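Kingi Furniture Library opens its doors to a second street

When the Kingi Furniture Library lent out its first chair, it did so from the back of a borrowed van, with a school exercise book to write the names in. On Saturday it opened a second shop, on Rumero Street, and the line for tea went out the door and most of the way to the bakery.

For anyone who hasn't come across it, the library works much as a book library does. You join, you pick out what you need, and you bring it back when you're done with it. People borrow extra seats for a christening, a cot for a visiting grandchild, a desk for exam season, or sometimes the whole contents of a living room while they find their feet in a new town. Membership costs $40 a year, and anyone who has moved into the area in the last three months gets the first year free.

Kenneth Moncrieff started it from his own garage after his daughter moved home with two of everything. He was there on Saturday in a clean shirt, looking pleased and slightly hunted, shaking hands with people who remembered the garage and a good many who didn't.

"I thought we'd do it for one summer," he told us. "I had a few tables and a bad back. Then a lady rang and asked if I had a high chair, and I said I'd find one, and I suppose I've been finding things ever since."

The new shop used to sell carpets, and it has been empty long enough that some of us had stopped seeing it. The front windows have been cleaned, the walls painted a soft yellow, and the old carpet racks at the back now hold folding chairs. Tables of all sizes are the most asked-for thing on the list, with round and oval ones going out nearly every weekend from spring onward.
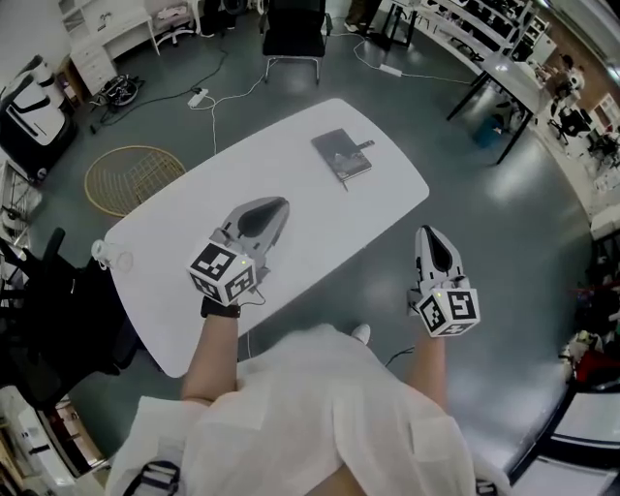
A white oval table. Tables are the library's most borrowed item.

Last year the library made 2086 loans, its busiest year so far, and the first shop simply ran out of floor. Members were arriving to collect a bookcase and having to wait while three wardrobes were walked out to the sidewalk to get at it. The lease on Rumero Street was signed in March, and the months since have gone on wiring, paint and a very long argument with a roller door.

Much of the furniture in the new shop came from Feltuvex, the upholstery firm out by the old rail yard, which closed its showroom this spring and handed over 85 pieces in one go. There were sofas and footstools, mostly, and a set of dining chairs so well made that two of the regulars have already asked, very politely, whether they might borrow them for good. (They may not, but they can renew as often as they like, so long as no one else is waiting.)

Euan Sutherland runs the repair bench, and he has finally been given a room of his own to do it in. At the old place he worked in the passage, and every time the kettle went on somebody had to climb over a half-glued rocking chair. Now he has a proper window, a sink and a door that shuts. He'll be teaching there too, with Thursday evening classes in regluing joints, fixing drawers that stick and putting new webbing under a tired seat.

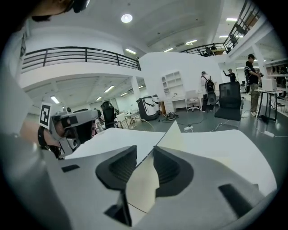
The classes are free to members and $60 for everyone else, for a course of four evenings, and you're asked to bring a piece of your own to work on if you have one. Euan says small is best to begin with – a stool or a bedside cabinet, something you can carry in under one arm. He has had one person ask about a grand piano and would like it known that he doesn't do pianos.

Deliveries are changing as well. Local moving company Grakico will carry loans from either shop on Tuesday and Friday afternoons, and the charge will depend on how many stairs are at the other end. If you have a friend with a station wagon you're still very welcome to collect for yourself, and there are blankets and straps to borrow at the front desk.

Kenneth gave a short speech, which became a medium-sized speech, and thanked everybody from the electrician to the neighbor who lent her driveway all through the painting. Then he cut a ribbon with a pair of upholstery shears – they were the only scissors anyone could find – and the doors were open. By closing time a good part of the shop floor had gone home with somebody.

The Rumero Street shop is open Wednesday to Saturday, 10 to 4. The original shop keeps its usual hours, and items borrowed from one can be returned to the other.

Posted July 10, 2022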